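Call for participants: household handling build, Unier shared workshop

Garine is the name of our group build. We are teaching a robot arm to open, close and move everyday kitchen containers, and we need more people to help with it. The work happens in the back half of the Unier workshop and, for some jobs, at home at your own kitchen table. Applications close 15th August.

We have room for 14 participants. You do not need to be a current member of the workshop, but you will need to join before your first session. The fee is $199 for the term and covers bench use, storage for one tub of your own gear, and the induction. There is a reduced rate if the fee is a problem, so ask before you rule yourself out.

What the build is

The project started in January with an arm, a two-finger gripper and a box of containers people brought from home. The aim is modest. We want the arm to handle the lids and doors that give people with sore or weak hands the most trouble, and we want everything written down well enough that another workshop could copy it. Drawings, printed part files and session notes all go into the shared folder at the end of each session.

So far we have logged 3,808 attempts across all the containers. Each one has a line in the log with the container, the starting position, the path used and the result. A good part of the work we are advertising is adding to that log and keeping it tidy.

Roll-top doors are the current job. A screw lid only needs a grip and a turn. A curved door has to be followed along its arc with steady contact, and the base must not slide while that happens. If the finger presses too hard the door binds, and if it presses too lightly the finger skates over the ridges. Most of our recent sessions have gone into finding where on the door to make contact and what angle to come in at. The present setup uses a bread box with a ribbed amber door, on a table covered with a white cloth, and the fingertip coming onto the door near its top.

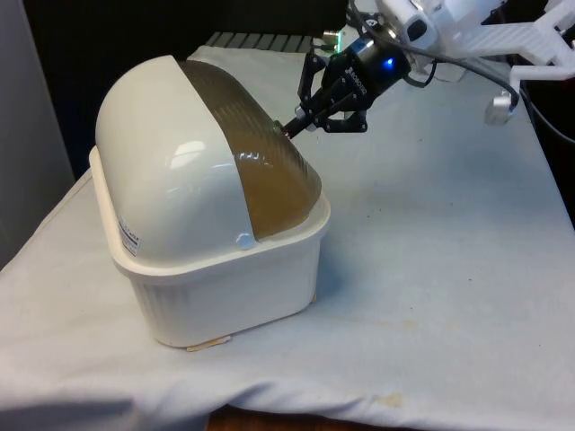
Maribel Espinoza wrote back on the draft of this call that we should say plainly how slow it is. In her first month she spent whole evenings on one door, changing the approach angle a little, running it again and writing down the result, and she would have liked to know that before she signed up. She also asked us to mention that the cloth gets straightened and the container put back on its marks between runs, and that this is a real part of the job. She stayed on, and she thinks anyone who likes jigsaw puzzles or bookkeeping will be fine.

Roles

Bench operators (eight places). You run the arm in pairs. One person is at the controls and the other stays within reach of the stop button and keeps the log. You swap halfway. Full training is given and you will be signed off before you run a session without one of us there.

Makers (three places). You design and print brackets, cable guides, finger pads and stops. You should be able to use some kind of 3D modelling program already. We use the workshop printers and supply the filament. Expect to make a part, see it fail and make it again.

Code and data (two places). You look after the path scripts and the log. Most of the code is Python. We would like someone who comments their work and does not mind fixing other people's. This role can be done mostly from home once you have been through induction.

Home builder (one place). You will set up the smaller Stunetti arm at your own place and repeat a selection of our tests there. You need a solid table, a room that can be closed off from children and pets, and enough space to leave the arm set up between runs. We will deliver it and help you bolt it down.

What we ask

Participants must be 18 or over. Bench operators and makers come in for 2 sessions a week, each three hours long, and the term runs for ten weeks. If you have to miss one, let your partner know the day before so the session can be moved. Closed shoes are required on the floor, long hair is tied back, and lanyards and loose sleeves stay away from the arm. No hands go inside the taped area while the arm is powered.

You do not need an engineering background. We would particularly like to hear from people who have trouble with jars, lids and catches themselves, and from occupational therapists. The bench can be lowered for seated work. The workshop has a ramp at the laneway door and an accessible toilet on the same floor.

What you get

These are unpaid places. We reimburse public transport fares and cover materials. Your name goes on the published notes if you want it there. Participants keep access to the shared folder after the term ends, and can use any of the drawings in their own projects.

We can also lend containers for practice at home, and we are always after more of them. If you have a bread box, a flip-top bin, a stiff lunch box or anything else with an awkward closure that you no longer use, bring it along, clean and empty please. Glass is no good to us at this stage.

How to apply

Send a short note, a page at most, telling us which role you are after, which times of day suit you and one thing you have built, repaired or kept records for. It does not have to be a robot. Makers should attach a picture or a file of one part they have designed. Applicants for the home builder place should include the size of the table and a rough sketch of the room.

Leave a printed copy in the Garine tray at the Unier front desk or use the contact form on the workshop page and put "Garine term places" in the subject line. We will reply to everyone within two weeks of the closing date. People we would like to meet will be invited in for an hour to watch a session and try the controls with the arm at low speed.

Questions about access, the reduced rate or the home builder place can go through the same form. Ask for Huamán if you want to talk about the code, as that is the bench where the scripts are kept and whoever is rostered there will pick it up.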